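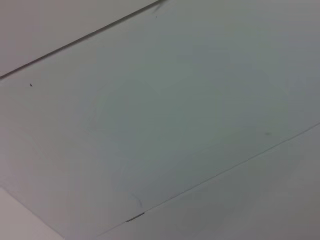 The first thing you hear at Jestberg is the bread. It crackles when it comes out of the oven, a tiny dry popping like somebody walking on frost, and Yevhen Zhuravel makes everyone stop talking so they can listen.

"It sings for 2 minutes," he says. "Then it's just bread."

Well, just bread! His dark rye is the best thing I've eaten all year, sour and a little sweet, with a crust you have to fight. He bakes over 300 loaves a night, most of them rye, and by nine in the morning the shelves are down to a few seeded rolls and the heels he keeps back for soup.

Zhuravel learned the loaf from his grandmother, who fed her starter with whatever flour was in the house and kept it in a crock under a dish towel. His own starter is called Dullia (he won't say who she was). It gets fed twice a day, three times when the weather's hot, and it smells like green apples and wet hay.

The bakery opened in February in what used to be a shoe repair shop, and the old counter is still there, dented all along the front where people rested their boots. Customers lean on it and argue about caraway. I'm for it. The woman ahead of me was very much against it, and we had a lovely ten minutes.

If you go, ask for the Kobzar, a round loaf with toasted sunflower seeds and a spoonful of buckwheat honey in the dough. Let it sit overnight before you cut it, cut side down on a board, no plastic. Then slice it thin and put far too much butter on it. By day three it makes wonderful toast, and by day five you can fry cubes of it with garlic and throw them over beet soup, which Zhuravel's kids eat straight out of the pan.

He's testing a smaller rye for people who live alone, with potato water in the dough. The batch I tried was a bit gummy in the middle. I ate all of it anyway, standing on the sidewalk, and went back in for a roll.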